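Folding Laundry: What We Learned From Teaching a Robot to Do It

Household Tips > Laundry Room
Updated 04/11/2024

I have folded laundry for most of my life without giving it a thought, the way you tie your shoes. Then I joined the Brenus study, which is trying to find out what kind of practice a robot needs before it can be trusted with a basket of clean clothes, and I have been thinking about folding ever since (my family is very patient with me). A lot of what came out of the work is useful to anybody with a pile of towels to get through, robot or no robot, so I've gathered it up for this page.

The method is simple enough to explain over coffee. You can't tell a machine how to fold a shirt in words, at least we never managed it, so a person does the folding with a hand-held gripper that has two fingers, the same as the robot will have. You squeeze a trigger, the fingers close, and you pick the cloth up with those and leave your own clever fingers out of it. Every fold is recorded, and the robot's program learns from the recordings. We had 155 folds in the first batch, done on beds and tables in two places, Todis and Arroyo, and then the robot had its turn on the same kinds of cloth.

If you'd like to know how much your fingertips do for you, try folding a washcloth with a pair of kitchen tongs in one hand. Go on, I'll wait! You will find yourself hunting for a corner, and that hunt was the most interesting part of the whole study.
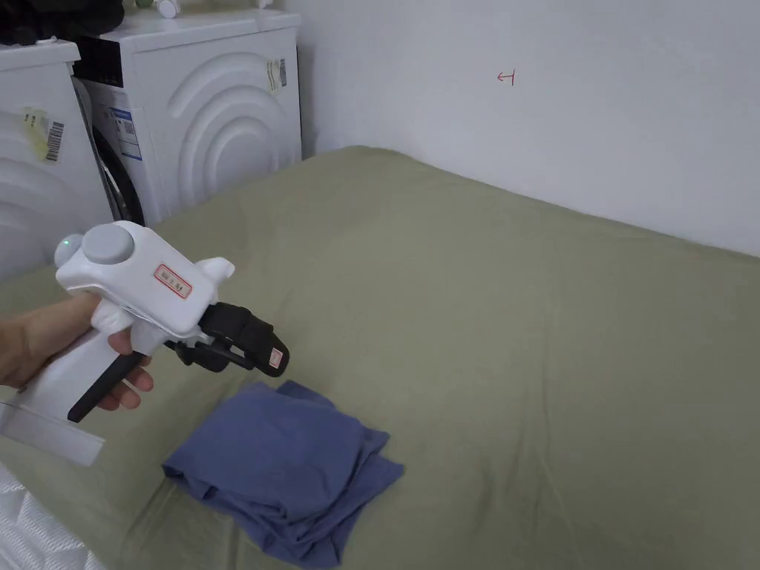

LAUNDRY ROOM TIPS

Find the corner before you lift. A piece of cloth in a heap, like the blue-gray one on the green sheet, gives you plenty of creased edges to grab and hardly any of them are the one you want. Our early recordings were full of people pinching whatever stuck up highest, lifting, putting it down and trying again. The folders who did best nudged the heap open first, with the tips of the jaws nearly closed, until a real corner showed. I do this by hand now with fitted sheets and it has saved me a good deal of muttering.

Open the jaws only a little. With a gripper (or tongs, for those of you who really did go and get them) a wide-open jaw scoops up two or three layers at once. Keep the opening small, come in low along the surface, and you'll get a single layer far more often. The same goes for fingers and thin pillowcases.

Fold on something with a bit of give. We compared a bare tabletop with a made-up bed, and the bed won. The robot picked up the cloth on the first try 13 times out of 16 on the bed, and only 4 times out of 16 on the table. A mattress lets the lower finger press down and slide under the edge, where a hard top stops it dead. If you have only a table, lay down a thick towel or an old blanket and pull it smooth.

Smooth the sheet underneath, too. Wrinkles in the bedding confused the robot terribly. It would go after a ridge in the sheet as if that were the edge of the shirt, and up would come the bedding, shirt and all. A color that differs from your laundry helps here, and I'd say the same to anyone whose eyes aren't what they were.

Shake first, then lay flat. This one comes from my grandmother and I was delighted to see it hold up. When the cloth got one good shake before it was put down, both people and robot needed fewer grabs to finish. We left the shake to a person, I should say. The robot isn't ready for it, and the Grornard arm we used moves much too slowly to snap a towel.

Save the big pieces for last. Everybody's recordings got tidier after a few small squares of cloth, and the program learned better when we fed it the small pieces first as well. Start with napkins and washcloths, move on to hand towels, and leave the bath sheets until you've found your rhythm.

We're starting on socks next, and I already know that matching them will be its own trouble. If you have a way of pairing dark socks under a dim bulb, please send it in through the tips form and I'll try it on my own basket first.

Filed under: Laundry, Folding, Home Robots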